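The big container swap is back

Our November swap returns to the Novham hall this year, and we could not be happier about it! Doors open at 10 am and we will keep going until 2 pm, or until the shelves are bare, whichever comes first. If you came last time you will remember the queue out past the bike racks and the very good lemon slice. There will be more lemon slice.

For anyone who has joined the newsletter since then, the swap is simple. You bring the food containers you never use, you take home the ones you will, and no money changes hands. Glass, tins, jars, enamel, plastic in decent nick — all of it is welcome as long as it is clean and has no chips. You don't have to bring something to take something. Students moving into their first place are especially encouraged to come and fill a box.

Last year 1,744 containers went home with somebody new. We know the figure because we put a sticker on every one as it came through the door and counted the backing sheets afterwards (a cheerful evening, with soup). This year we have bought 3,000 stickers, so you can see where our hopes are.

Why we keep banging on about leftovers

The swap started as a way of clearing cupboards, but the part we love most is what people do with the containers once they get them home. A good half of the letters we receive are about leftovers. Somebody has worked out how to freeze risotto so it comes back creamy, or somebody's dad has been putting cold roast pumpkin in his scones for years and has finally been persuaded to share the recipe. We read every one of them, and usually at lunchtime, which is dangerous.

What comes through again and again is that leftovers get eaten when people can see them. A pot pushed to the back of the fridge with a plate on top is a mystery by the second day and a worry by the fourth. Put the same curry in something see-through, at eye level, and it's gone by the next lunch. One household in the Istotmont flats went through a whole winter with a rule that the middle shelf was for cooked food only. They wrote to say their bin had shrunk so much they now share one with the neighbours!

If you would like to try the middle shelf rule yourself, start small. Clear one shelf, wipe it down, and put nothing on it except food that is already cooked. Milk goes in the door, raw meat goes at the bottom in a tray, and the jars of chutney can live somewhere else for a while. Each time you open the fridge hungry, look at that shelf first. We've been doing it in our own kitchen since autumn and it has changed how we shop as well as how we eat, mostly because we stopped buying lunch.

Glass is what gets snapped up first at the swap, and we understand why. It doesn't hold on to the smell of last week's garlic, and tomato sauce washes straight off it. You can also see at a glance whether there is enough soup left for two. The rectangular ones with rounded corners go especially fast, as they sit snugly side by side and a spoon gets right into the corner.
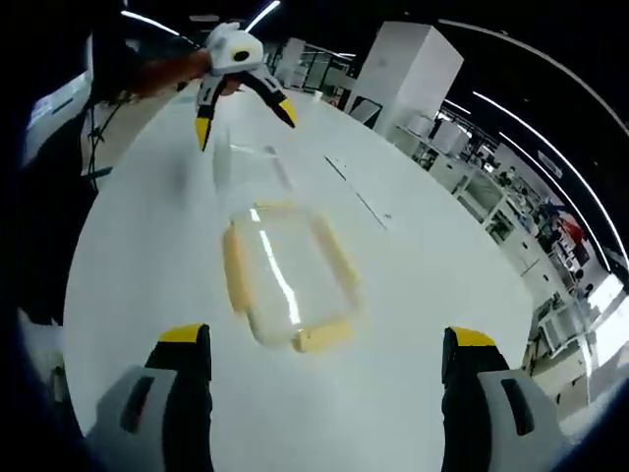 Looking after glass

Glass will last for years if you treat it kindly, and most of the breakages people tell us about come down to sudden changes in temperature. Don't take a dish from the freezer and set it on a hot stove, and don't run cold water into one that has just come out of the oven. Let it sit on a folded tea towel for a bit first. If you aren't sure whether a piece is meant for the oven, look for a mark on the base, and if there isn't one, keep it for the fridge.

When you freeze soup or stock, leave a good two fingers of space at the top. Liquids swell as they freeze and they will find the weakest spot. Cool the food before the lid goes on, but don't leave it sitting out all evening. Spreading it into a couple of shallow dishes cools it much faster than one deep one, and it thaws faster too.

Lids are the part that wears out. If yours has a seal that comes off, ease it out every now and then with the handle of a teaspoon, wash it in warm soapy water and let it dry completely before you press it back. Store lids off the containers, standing on end like records. It takes up less room than you'd think, and things don't go musty.

Scratched plastic is best retired from food. It makes excellent storage for screws, seeds, buttons and craft bits, and the Rajput Street toy library is always glad of tubs with lids that still click. There will be a crate for them beside the door.

The lid table

Oh, the lid table! This was the surprise hit of the last swap and it is getting twice the space. Bring your lids without bottoms and your bottoms without lids, and try your luck. There was actual applause when a very old orange casserole found a match after years on its own. Please measure yours before you leave home and write the size on a bit of masking tape, as it saves a lot of hopeful squashing.

Any lids left over at the end go on a shelf in the foyer for a month so you can pop in with your stray dishes. After that we pass them along to the Skornel repair shed, where they get used as paint trays and drip saucers.

Two recipes from the letters page

These both came in over winter and have been cooked repeatedly by those of us who put this newsletter together.

Bottom-of-the-fridge fritters

Take two cups of any cooked vegetables, chopped small. Potato, peas, corn, cabbage and pumpkin are all lovely, and a bit of leftover rice is fine too. Stir in two eggs, half a cup of self-raising flour, a handful of grated cheese and plenty of pepper. The mixture should drop slowly from the spoon, so add a splash of milk if it's stiff. Fry big spoonfuls in a little oil over a medium heat until deep golden on both sides. Eat with chutney. They are just as good cold in a lunch box — possibly better, if you ask the person typing this.

Second-day bean soup

Soften an onion and a stick of celery in olive oil with a pinch of salt. Tip in whatever beans you have left, along with any sauce they were in, and cover with stock or water. Add the rind from a piece of parmesan if you've been saving them (please start saving them!). Simmer for 20 minutes, fish out the rind, and mash a few of the beans against the side of the pot to thicken it. Finish with lemon juice and a lot of parsley. Stale bread torn into the bowl is very welcome.

How to take part

Drop-offs are open from 8.30 am on the morning of the swap, at the side door. If you have more than a couple of boxes, please come early so we have time to get everything out on the tables. Wash and dry everything before you bring it, wrap glass in newspaper or tea towels, and tape lids to their bottoms if you have the set. We can't take baby bottles, anything cracked, or drink bottles with worn mouthpieces.

We have 14 trestle tables this year and need a few more hands to set them up. If you can spare an hour before opening, or would like to run the lid table for a while (you'll have a wonderful time), reply to this newsletter with "swap" in the subject line. There is a ramp at the side door and a quieter first half hour for anyone who would like to browse without the crush. Just let us know and we'll put your name down.

Bring a sturdy bag or a box to carry your finds home, and a mug for tea. Recipes for the next letters page can go in the biscuit tin on the front table, or be emailed to us at any time before the end of the month. We are short on puddings.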